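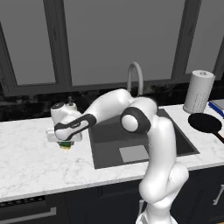
Unit 2: Recording Demonstrations in the Kitchen Simulator

Read before lab on Tue 28 January. Aliki Athanasiadis runs the session.

In hand guiding, a person holds the arm and moves it through the task. A simulated arm can't be held, so in this unit you drive it by remote control. The software logs joint angles and gripper commands as you go.

Starting a demonstration

Set the gripper over the object before you close it. With a small item such as a sponge on the counter, line up from above and come down slowly. Work in pairs: one student drives, the other writes down errors.

Working at the sink

The faucet limits how the wrist can approach. Watch the elbow too, as it can block your view of the basin. If you bump something, stop and mark the run as failed. Do not delete it.

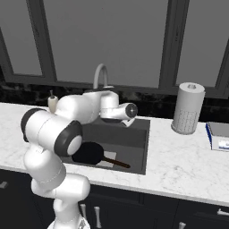

Figure 2. Gripper near the faucet, frying pan in the sink.

Each pair may submit up to 119 runs. Keep pauses short, because the trained policy will copy them. Send questions to Preben Gunnlaugsson.

Related items
Unit 1: Arm Joints and Limits
Lab sheet: Remote Control Setup
Reading: Learning from Failed Runs
September notes: Hand Guiding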